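The online car search promises a lot

Type in a make, a model and a year, and Triderari says it will find your next car in seconds. I gave it a Sunday afternoon and a budget of £720 a month, which ought to buy something decent.

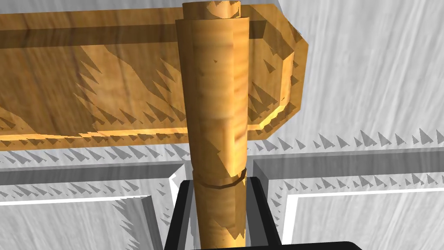
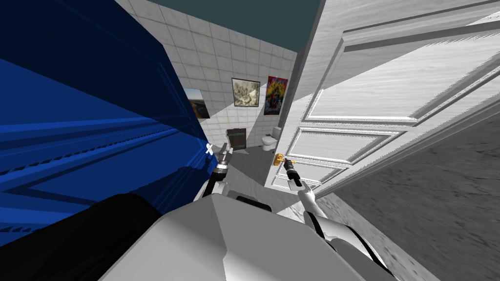

The first result was a Flika hatchback at a dealer in Firnard, listed with 600 miles on the clock. The dealer had sold it in March. The next two were the same car under different headings – one dearer than the other by £800.

Triderari calls this "live stock". I would call it a list of cars that somebody once had. Štěpánek, the smaller rival, shows far fewer adverts, but both of the ones I rang up about were still for sale.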